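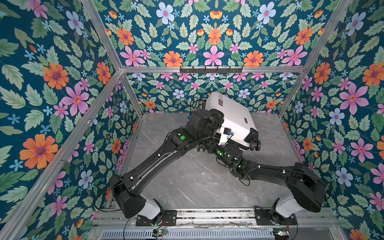
도센트(Dosent) 슬로우 피더 건초망
제조: Willel / 취급: Ankrah 마구·사료용품

말이 건초를 천천히 먹게 해 준다는 그물망입니다. 제조사 안내문에는 위장 건강, 스트레스 감소, 사료비 절감, 체중 관리까지 다 적혀 있습니다. 그물 하나가 그걸 다 해낸다는 말은 저희도 그대로 믿지 않습니다. 먹는 시간이 늘어나는 말이 많은 것은 맞습니다. 나머지는 말마다 다르고, 건초 질과 운동량 영향이 더 크다고 봅니다.

제품 사양
그물코: 40mm
최대 충전량: 건초 10kg
소재: 무매듭 나일론
입구: 조임끈 방식
무게 표기: 포장재 포함 기준이라 실제로는 더 가볍습니다

Brarov 목장의 Gijs Van Leeuwen 씨가 체중 408kg짜리 암말에게 한 계절 써 보고 의견을 보내 주었습니다. 저녁에 준 건초가 전보다 늦게까지 남아 있었고, 살이 빠졌는지는 모르겠다고 합니다. 같은 시기에 방목지도 바꿨으니 그물 덕이라고 하기도 어렵습니다. 후기란 대개 이 정도로 읽으시면 됩니다.

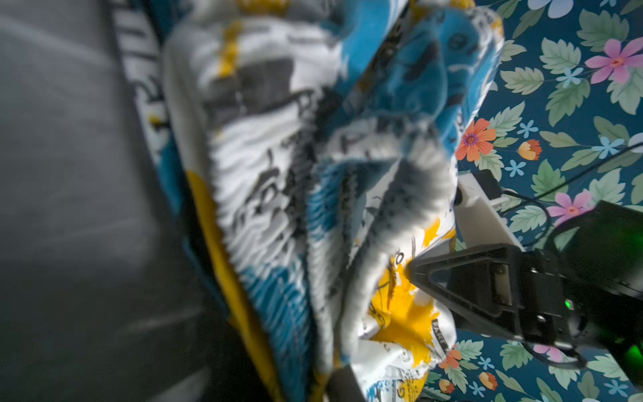
편자를 신은 말에게도 쓸 수 있습니까?
바닥에 두는 방식으로는 권하지 않습니다. 편자 끝에 그물코가 걸릴 수 있으니, 발을 들어도 닿지 않는 높이에 매달고 건초가 줄면서 망이 아래로 처지는 것까지 계산해야 합니다. 맨발굽이라도 앞발로 긁는 버릇이 있는 말이면 마찬가지입니다.

"절대 찢어지지 않음"이라는 포장 문구는 저희 판매 페이지에서 뺐습니다. 이빨로 작정하고 당기는 말 앞에서 안 찢어지는 그물은 아직 못 봤습니다. 작은 구멍은 나일론 끈으로 묶어 쓸 수 있고, 머리나 발굽이 들어갈 만큼 벌어졌으면 버리십시오.

처음 쓰는 말은 짜증을 내기도 합니다. 며칠은 건초 일부를 그냥 바닥에 주고 나머지만 망에 넣으세요. 그래도 먹는 양이 뚝 떨어지면 그물코가 더 큰 제품이 낫습니다. 치아가 나쁜 노령마는 먼저 수의사와 상의하십시오.
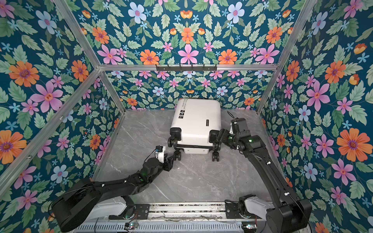

Ankrah 마구·사료용품 | 급여장비 담당팀

색상은 검정과 남색 두 가지입니다. 남색은 8월 한낮 햇볕에 오래 걸어 두면 물이 빠진다는 문의가 있었습니다. 제조사는 강도에는 영향이 없다고 답했는데, 시험 자료를 요청했더니 받은 것은 홍보 책자였습니다. 자료가 오면 이 페이지에 올리겠습니다.

세탁은 찬물에 헹구고 그늘에서 말립니다. 세탁기도 된다고 적혀 있지만 건초 부스러기가 배수구를 막으니 손으로 터는 편을 권합니다.

교환 및 반품
건초를 넣지 않은 새 제품만 가능합니다. 조임끈 불량은 사용 후에도 바꿔 드립니다.

최종 수정: 2023년 5월 27일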